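Humidity and Hold: A Comparison of Three Finishing Methods on Natural Hair Swatches

Student Project Report
Department of Cosmetic Science, Wikdale College
Submitted by Seidu Abubakari
6/16/26

Summary

This project examined how well three common finishing methods keep a set curl in place when hair is exposed to damp air. Swatches of undyed human hair were set on rods, finished with an aerosol spray, a light styling cream or a flaxseed gel prepared in the laboratory, and then placed in a humidity chamber. Curl length was recorded at intervals over the course of a school day. The gel held its shape longest but left the hair stiff. The cream gave the softest result and the weakest hold. The spray fell between the two and varied the most from one swatch to the next.

1. Background

Hair takes up water from the air. When a curl is formed with heat or by drying on a rod, temporary bonds within the strand fix it in its new shape. Moisture breaks those bonds, and the strand returns toward its natural form. Stylists know the effect as "dropping," and clients most often complain of it in the fall and in rainy spring weather.

Finishing products slow the process in different ways. Sprays and gels leave a film on the hair that joins neighboring strands. Creams rely mainly on oils, which coat each strand and limit how quickly water is absorbed. The course text treats these as separate families but gives little guidance on which to choose for a client who will be outdoors for several hours. The question for this project came from that gap, and from remarks made by stylists at the Tarawneh salon during a work placement in September.

2. Materials

The hair was supplied by Hirby in bundles of a single length, medium brown and slightly wavy. It was divided into swatches of equal weight and bound at the root end with thread. Each finishing method was assigned 9 swatches, and a further set was left unfinished as a control.

The aerosol spray and the cream were both taken from the Plavidlow range stocked in the training salon. The gel was prepared by simmering whole flaxseed in distilled water, straining it through fine mesh, and cooling it overnight in a covered container. No preservative was added, and each batch was discarded after three days.

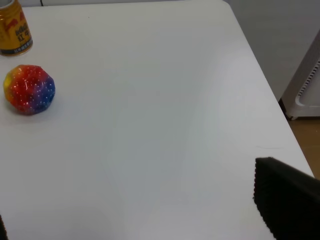
All swatches were washed twice with a clear shampoo containing no conditioning agents and rinsed until the water ran clean. They were combed while wet with a wide-tooth comb. Any swatch that shed noticeably during combing was replaced before the trial began.

3. Method

Each swatch was wound wet onto a plastic rod and left to dry at room temperature overnight. The rods were removed the next morning by sliding them out from the side, as unwinding was found in practice to loosen the curl before measurement.

The spray was applied from a fixed distance of 20 centimeters in a single pass on each side. The cream and the gel were weighed out and smoothed over the surface with gloved fingers. The gel required further drying time, and the trial did not start until every swatch felt dry to the touch.

The swatches were then hung from clips inside the chamber. Their hanging length was read against a ruler fixed to the back panel, first at the start and then once an hour. A longer reading meant a weaker curl. The complete trial was carried out 3 times with fresh swatches.

4. Results

The control swatches lost most of their curl within the first two hours and showed little further change. The cream swatches followed a similar pattern at a slower pace. By midday they had relaxed into a loose wave which several classmates preferred to the original curl.

The spray swatches held well through the morning and then began to differ. In some, the curl remained close to its starting length, while in others the lower half opened and the upper half stayed firm. Uneven coverage is the most likely cause.

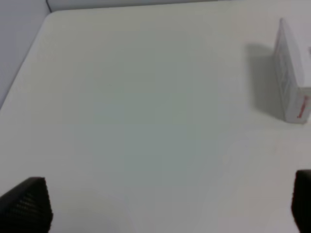 The gel swatches changed least in all trials. When flexed by hand at the end of the day, however, they produced a fine white residue, and brushing was needed to restore movement. One gel swatch fell from its clip during the second trial and was excluded from the results.

5. Discussion

The findings suggest that film-forming products offer better protection in damp air than oils do, at least on hair of this type. They do not show that a gel is the right choice for every client. A firm finish suits a pinned style or a defined curl, but it would be out of place on a blowout. For looser styles, a light cream followed by spray may be worth testing, and this combination was not included here.

The chamber was opened for each reading, which let dry air in for up to 11 seconds. A chamber with a viewing panel would remove this source of error. The swatches also hung without touching clothing, wind or hands, all of which affect a style in ordinary wear. Finally, a single hair type was used. Coily and very fine hair may respond differently, and the results should not be applied to them without further work.

6. Recommendations for Further Study

A later project could repeat the procedure with bleached hair, which is more porous and may absorb moisture faster. It would also be useful to apply the spray in two lighter coats and compare the spread of the readings with those reported here. The flaxseed gel should be tested at a lower concentration to establish whether the residue can be reduced while keeping an acceptable hold.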